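**Ticket 51 - kitchen, counter by stove, trash not getting sorted**
Opened by: Viorica Gashi
Area: Britley 2nd floor shared kitchen
Priority: medium (was low)
Status: see bottom

**Reported**
Empty packaging keeps getting left on the steel counter next to the gas stove. Bins under the counter are full by 2 pm, people give up and leave stuff on top. Someone lights a burner and there's plastic way too close. Please fix before the Flultska lunch group starts using the kitchen in September.

**Log**

8:40 am - Getachew. Checked bins. Recycling liner is the wrong size, slips down inside and everything goes behind it. Pulled out a wad of bags from behind the liner. Not nice. Swapped for the 12 gallon ones from the closet, holds fine so far.

9:15 am - Getachew. Labels on the bins are gone, only tape marks left. So even people who want to sort can't. Asked Refugio for new ones.

10:05 am - Refugio. Printed labels. Need a decision on the soft stuff first - wrappers, crinkly bags, fruit nets. Wako pickup sheet says bottles and clean cardboard only, nothing about film or foam. I'd put all of it in regular trash till we hear back. Viorica ok with that?

10:20 am - Viorica. Ok with that. But please clear the counter today, don't wait on Wako.

11:30 am - Getachew. Started on the counter. Pushed nearly everything to the middle, one clear pouch is still on the stove edge, so it can be sorted in one go. Sauces and condiments stay where they are in the corner, those are in use, do NOT toss.
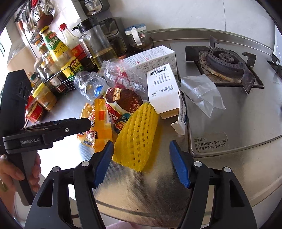 Going by the rule from this morning:
- clear bottle, blue cap - recycling, cap stays on
- white carton - flatten, cardboard stack
- yellow foam net - trash for now
- orange snack wrapper - trash
- dried fruit package, the red/white/green one - trash
- clear bag with the Chinese printing - trash, check inside first

12:10 pm - Eyerusalem. Saw the note on the door. Can the foam nets be kept? I use them around jars when I pack boxes for my sister. Will bring a bag for them.

12:15 pm - Getachew. Fine, hook by the door. If the bag gets full it goes in the trash tho.

1:50 pm - Refugio. Wako called back. No film, no foam, no foil wrappers. Bottles with caps on are fine. Cartons have to be flat or they leave them, which explains the stack that sat there all last month. Labels are up, both bins.

2:30 pm - Viorica. Looked in just now. Recycling bin about to tip becuase somebody put a full carton in standing up. Flattened it. Can we get a line on the label that says FLATTEN, big?

2:45 pm - Refugio. Reprinted, 50 point type. Taped over the old one.

**Cause**
Wrong liners + no labels + no rule for soft packaging. Counter was just the nearest flat spot.

**Still open**
- second pack of 12 gallon liners, on the Vultico order, no ship date yet
- wipe down under where the pile was, Wondimu has the degreaser
- ask if afternoon emptying can move to before 2

**Status:** counter part closed. Leaving ticket open for the liners - Getachew to update when they come in.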